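Stolar 桌面作业仿真包
第 2 版 | Zasto 设备页
页面更新:2025年1月8日

先说它是什么

Stolar 是一套在电脑里跑的工作台。一张长桌、一块满是小孔的台板、一条装在台面缺口处的双指机械臂,再加上一堆要它去干的杂活:开抽屉、收东西、按按钮、拉把手。你把自己写的控制程序接进去,让它干活,然后看它怎么干砸。我卖这个东西有一阵子了,最常收到的询问跟配置没什么关系,基本都是同一句话换着花样问:“现在的机器到底能不能做家务?能不能替我店里的人打包?”

所以这一页我就顺着这个问题写,价格和配置放在后面。急着看配置的直接往下翻,不耽误你。

我的回答:有的活能,有的活差得远,而且跟你直觉里的难易程度对不上。抓一个方块放到另一边,早就不算新闻了。拉开一个带把手的抽屉,在位置固定、光线也固定的时候,挺稳的。可是你把抽屉转个角度,或者里面塞点东西让它变沉,成功率就开始往下掉,掉得让人心疼。至于叠一件刚从烘干机里掏出来的、袖子翻在里面的卫衣……我劝你先自己叠着。

我自己是从修设备转过来的,不是搞算法出身,所以看这些东西的眼光比较土:它按下去了没有?门关严了没有?下一个人走过来,能不能接着用?演示视频我也爱看,看完我总想问一句,镜头外面重来了几遍。

这套东西适合谁

学校里带机器人课的老师,想让学生有个地方折腾,又不想每周换一次夹爪手指的。

小工厂、小作坊里那种什么都管一点的工程师,老板看了个视频,回来问能不能买一台,你得给他一个说得过去的答复。

还有纯粹好奇、家里有台像样显卡的人。这类客人比我预想的多,写来的邮件也最长(我都看,就是回得慢,见谅)。

不适合谁呢?想拿它直接算投资回报的,请别买。仿真里跑通和车间里跑通,中间隔着一大段路,我后面会细说。另外,想找整机人形机器人的,也请移步别家,Stolar 里只有一条手臂和一个夹爪。

台面上有什么活

第 2 版一共有 53 项任务,从最简单的推、拉、按,到几步连在一起的组合活。我把它们按“人做起来什么感觉”分了几堆,跟教科书的分法不一样,用惯了你会发现还挺顺手。

收拾类。把球和方块收进格子,把抽屉关上,把东西从左边挪到右边。听着像哄小孩收玩具,对吧?可家务里很大一块就是这个。难点在最后那几厘米:球会滚,格子边缘会挡手腕,夹爪张得太开就碰到旁边的东西。我见过一个控制程序,抓球抓得漂亮极了,放进去的时候把隔壁的方块一起扫了出来,然后很满意地回到了起始位置。

按钮和把手类。箱式的机器立在台板上,要机械臂凑过去操作。人按按钮从来不想,手指自己就知道使多大劲、什么时候算按到底。夹爪的指尖是硬的,没有那层肉垫,偏一点就滑到旁边那个按钮上去。把手也一样,抓住容易,抓住之后顺着它该走的方向拉,才是考验。

组合类。先开、再放、再关、再按。每一步单看都行,连起来就露馅。前一步留下来的小偏差会一路带到后面,到了第四步,手臂已经在跟空气较劲了。想试自己程序的斤两,直接从这一堆里挑一个最长的,比什么都快。

两个视角

我们默认给两个看台面的角度,一个远,能看到整张桌子和机械臂的底座;一个近,从夹爪后上方往前看。刚上手的人都爱用远的,看着舒服,什么都在里面。真调起来你会离不开近的那个,两根手指对没对准,远处根本看不出来。当然近的也有毛病,手指自己会把要紧的地方挡住一块,影子也会落在台板上添乱。两个一起看最好。
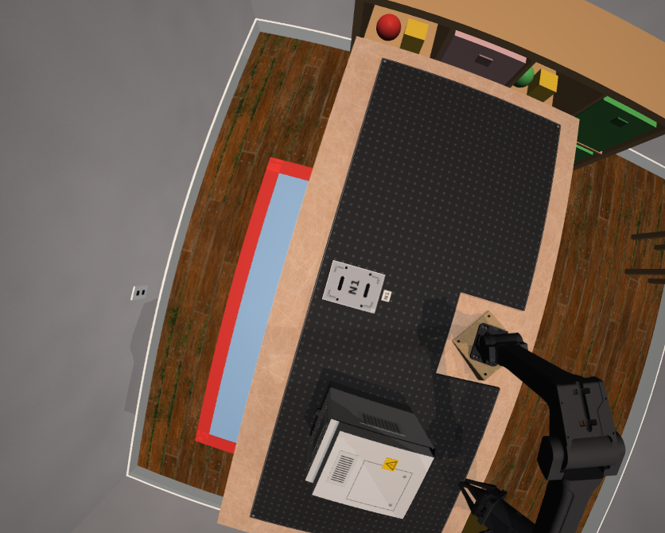

远看整张工作台 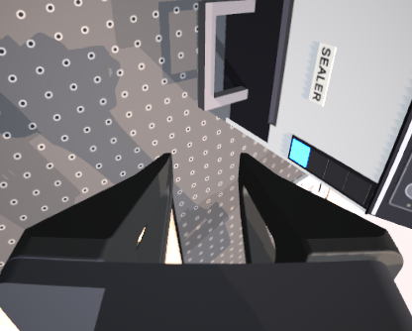
按一个按钮有多难

近视角里那台贴着“SEALER”标签的机器,是我最爱拿来给客人讲的。控制条上有一个亮青色的方按钮,旁边接着几个深色的。人看一眼就明白,青色那个最显眼。机器看一眼呢?得看你教过它什么。

Silvia Oravec 是我的老客户,在一家做香料分装的小厂管包装线。她去年跟我说过一句话,我到现在还常常转述给别人:“我不怕它慢,我怕它按错了还觉得自己按对了。”她那边封口的活,工人一天要重复很多很多遍,放袋子、对齐、压下、取出,听上去简直是给机器人量身定做的。我们俩在 Stolar 里搭了个差不多的流程,折腾了好些个晚上。

结果是这样的。按按钮这一步,位置固定的情况下,很快就稳了。把机器整体转一个小角度,靠近视角的画面还能跟上。可一旦要把袋子的口子理平再送进去,就完了!薄膜会皱、会粘、会自己翘起来,仿真里的薄膜已经比真的听话很多,照样搞不定。Silvia 最后的决定我觉得很聪明:理袋子还是人来,按键和取放整箱这种硬邦邦的活先留作候选,等以后再说。她没买机器人,倒是把工位重新摆了一遍,顺手了不少。

我没做成这单硬件生意,心里也不亏。总比她买回去一台,三个月之后用塑料布盖起来强吧。

家里的活呢

家里比车间难。车间里你可以跟大家说好,箱子就放在这条线上,谁也别动。家里你跟谁说去?猫听吗?

我给自己列过一张单子,把家里一周的杂活写下来,然后一项一项问:Stolar 里有没有类似的动作,现在的程序跑得怎么样。写完之后大致是这么个情况:

关抽屉、关柜门:可以指望。前提是没有东西夹在缝里。有袜子夹在缝里就另算。

把桌上的硬东西归位:半可以。杯子、盒子、遥控器这种形状清楚的还行,一串钥匙或者一团充电线就很悬。

按家电的按钮:半可以。同一台机器、同一个位置,没问题。换一个牌子、面板换成光滑的触摸屏,重新来过。

洗碗:水、泡沫、反光、滑,全是它讨厌的东西。我们这一版没做,连装样子都没做。

叠衣服:看过几个很精彩的演示,也看过同样的程序面对一件有帽子的衣服。先不卖这个梦。

倒垃圾:系袋口这个动作太要命了。你有空的时候慢动作系一次,留意自己每根手指都在干嘛,就懂我的意思了。

这张单子我会一直改。上一次改动是把“拉抽屉”从半可以挪到了可以指望,我高兴了整整一个下午。

影子、光和其他坑

用过第 1 版的朋友会发现,台面上的影子比以前讲究了。这是被骂出来的。早先的版本光线太干净,程序练得飞快,一接到真台子上就傻眼,看见手臂自己的影子以为是个障碍物,绕着走。现在影子是跟着手臂动的,你可以调光的方向,也可以让它每次开始的时候随机换一换。建议先别开随机,等基本动作稳了再开,不然你都不知道该怪谁。

满是小孔的台板也有讲究。规则重复的花纹对一部分视觉程序来说是噩梦,每个孔长得都一样,它一错就整齐地错一格。有客人写信来问能不能换成纯色桌面,可以的,设置里有。我还是建议你至少在带孔的台板上跑过一轮再下结论。

接触力这一块我得老实交代:推硬的东西还算可信,拉把手也还行,软的东西不要当真。薄膜、布、海绵,里面的手感是凑出来的。你要是专门研究这些,Stolar 帮不上你太多。

再有就是速度。有些人一上来就把手臂速度拉满,觉得这样才像工业。请不要。慢着调,调稳了再快。我自己的习惯是一直用最慢那档跑到能连着成功一上午,再往上加一档。

买回来有什么

仿真主程序,授权给一台电脑,换机器写信给我就行。

全部 53 项任务,附任务说明,中文英文都有。中文是我自己写的,口气跟这一页差不多,嫌啰嗦可以看英文。

Skirna 接口。这是连你自己控制程序的那一层,装好之后照着里面的第一个例程跑,手臂会点一下头,点了头就说明通了。

一份回放工具,可以把每次失败从头到尾拖着看。我觉得这是整个包里最值钱的部分,真的!好多人盯着成功率那个数字看,我劝你多看失败的录像,看一晚上比改一礼拜参数管用。

可选配件:Hedlund 实体台架。桌子、带孔台板、夹具都齐,不含机械臂。给那些仿真跑完想搬到真桌子上试试的人准备的。台架很沉,送货上门只到一楼,请提前找好帮手。

装之前看一眼

电脑要有独立显卡。笔记本也能跑,风扇会很吵,近视角开着的时候尤其吵。

硬盘留出空间给回放文件,它们长得比你想象的快。设置里可以让它自动删掉旧的,默认是关着的,你自己去打开。

安装路径别用中文文件夹名。我知道,我一个写中文说明书的人说这话很没面子,第 2 版还是没修干净。计划 2 月的小更新里处理掉。

装完先别急着改东西,把收拾类的第一项原样跑一遍,存一份回放。以后出了怪事,拿这份对照着看,能省掉很多来回的邮件。

试用、退款和找我

试用 30 天,功能不打折,试用期里存的回放和设置买了之后都还在。

付款之后 14 天内可以退,写封信就好,不用编理由。要是愿意告诉我哪里不好用,我会很感激,上面讲的影子就是这么改出来的。Hedlund 台架拆过包装的话退起来麻烦一些,下单前请把尺寸量好,连门框一起量。

学校和培训班有多机授权,按教室算,不按人头算。请用学校的邮箱写来,附上一句打算拿它上什么课,我按这个给你配任务清单。

常有人问,能不能把自己厂里的那台机器加进台面。可以谈。你发几张各个方向的照片,再告诉我哪里能按、哪里能拉、哪里千万不能碰,我看过之后给你报个工时。太软太碎的东西我会直接说做不了。

邮件写给 Zasto 设备部,标题里带上 Stolar 就能到我手上。附一段失败的回放,我回得会快很多。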